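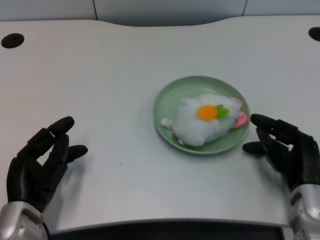
식당을 옮기지 않고 그릇만 바꾼 사람들

점심 장사 끝나고 오후 세 시. 안젤리카 룸바오(Angelica Lumbao)는 아직 앞치마 차림이다. 커피는 식었고 전화는 계속 울린다. "잠깐만요, 납품이에요." 그러고 십 분.

그가 하는 가게 이름은 테페라(Tefera). 골목 안쪽, 간판이 작아서 두 번 지나쳤다. 필리핀식 가정 요리에 한국 반찬이 섞여 나온다. 자리는 몇 개 없고 예약은 안 받는다. 4월에 그릇을 전부 바꿨다. 메뉴는 그대로, 가격도 그대로. 그릇만.

"흰 접시가 지겨웠어요. 그게 다예요."

그게 다는 아니었다. 이야기를 듣다 보니 계산기가 나왔다. 장부에 적힌 숫자는 336. 지난 한 해 깨지거나 이가 나가서 버린 접시 수다. 작은 가게치고 많다. 설거지대가 좁고, 겹쳐 쌓고, 급하면 뜨거운 채로 찬물에 넣는다. 얇은 수입 접시는 못 버틴다. 싸다고 박스로 샀는데 싼 게 아니었던 셈.

그래서 찾아간 곳이 그림포트(Grimport). 차로 두 시간 거리의 작은 도자기 공방이다. 가마 하나, 물레 둘, 고양이 하나. 공방을 꾸리는 허니린 둠라오(Honeylyn Dumlao)는 원래 화분을 만들었다. 식기는 안 한다고 했다가, 두 번째 찾아갔을 때 한다고 했다. 왜 마음이 바뀌었냐고 물었더니 "밥을 싸 왔더라고요".

아도보였다고 한다. 식어도 맛있는 음식.

첫 시제품은 실패. 너무 무거웠다. 손님한테 내기도 전에 서빙하는 직원 손목이 먼저 항의했다. 두 번째는 유약이 문제. 국물 색이 배었다. 간장하고 식초를 오래 졸이는 요리가 많은 집이라 이건 치명적이다. 여덟 번을 고쳤다. 8이라는 숫자를 둠라오는 벽에 분필로 써 놨다. 지우지 않을 거란다.

두께 얘기를 한참 했다. 바닥은 도톰하게, 가장자리는 살짝 말아서. 이가 나가는 자리는 대부분 가장자리라서 그렇다고. 굽은 낮게. 쌓았을 때 흔들리면 안 되니까. 굽 안쪽은 사포로 한번 더 간다. 이걸 안 하면 밑에 깔린 접시가 긁힌다. 시판 제품도 이 작업을 건너뛴 게 꽤 있다며 주방에서 두어 장 가져와 뒤집어 보여 준다. 정말 까끌까끌했다.

색은 오래 싸웠다. 룸바오는 짙은 남색, 둠라오는 무조건 흙색. 결론은 음식별로 따로. 튀김은 어두운 데, 조림은 밝은 데. 생선은 아직 합의가 안 됐다. 둘이 이 얘기를 할 때 목소리가 제일 커진다. 기자는 가만히 물을 마셨다.

첫 납품은 266장. 한 번에 다 못 굽고 가마를 나눠 땠다. 옮기는 것도 일이었다. 택배는 못 믿겠다며 룸바오가 직접 트럭을 빌렸고, 헌 이불을 사이사이 깔았다. 고속도로에서 시속 팔십. 뒤차들이 빵빵거렸다고. 도착해서 열어 보니 금 간 게 4장. 그건 지금 주방에서 마늘 받침으로 쓴다.

돈 얘기. 한 장 값은 예전 접시의 세 배쯤 된다. 적은 돈이 아니다. 다만 다시 사는 횟수가 줄면 이 년이면 맞는다는 게 룸바오 계산이고, 둠라오는 삼 년으로 본다. 만든 사람이 더 박하게 본다. 깨진 건 공방으로 돌려보내면 갈아서 다음 흙에 조금 섞는다. 많이는 못 섞는다. 수축률이 달라져서 가마 안에서 터진다고.

손님 반응은? 반반. 알아채는 사람은 들어오자마자 알아채고, 모르는 사람은 끝까지 모른다. 단골 한 분은 양이 줄었다고 따졌단다. 저울에 달아서 보여 드렸다. 똑같았다. 그릇이 넓어지면 적어 보인다. 그래서 다음 주문부터 지름을 조금 줄이기로 했다. 이런 건 공방에 앉아서는 모른다고 둠라오가 말했다. 요즘은 달에 한 번 올라와서 구석 자리에 앉아 밥을 먹는다. 먹는 척하면서 남의 상을 본다.

비슷한 집이 늘고 있다. 길 건너 우타치(Utach)는 국수 대접을 맡겼고, 빵집 스타키어(Starkier)는 컵부터 해 보겠다고 줄을 섰다. 공방은 하나, 손은 둘. 대기가 길다. 사람을 더 뽑을 거냐니까 둠라오는 고개를 저었다. 가마를 하나 더 들이면 전기 공사부터 해야 하고, 그러면 화분 할 시간이 없어진다. 화분이 본업이라는 말을 세번은 들었다.

저녁 준비 시간이 됐다. 룸바오가 먼저 일어난다. 양파를 썰면서도 계속 말한다. 내년엔 밥그릇을 바꾸고 싶은데 뚜껑을 달지 말지 모르겠다고. 뚜껑은 또 깨지니까. 둠라오는 뚜껑에 손잡이 없이 가자고 하고, 룸바오는 그럼 뜨거워서 어떻게 여느냐고 하고. 주방 문이 닫힌 뒤에도 그 얘기가 한동안 새어 나왔다.

테페라는 점심과 저녁 사이에 문을 닫는다. 재료가 떨어지면 더 일찍 닫는다. 그림포트 공방은 구경을 받지만 미리 전화할 것. 가마 때는 날엔 전화를 안 받는다.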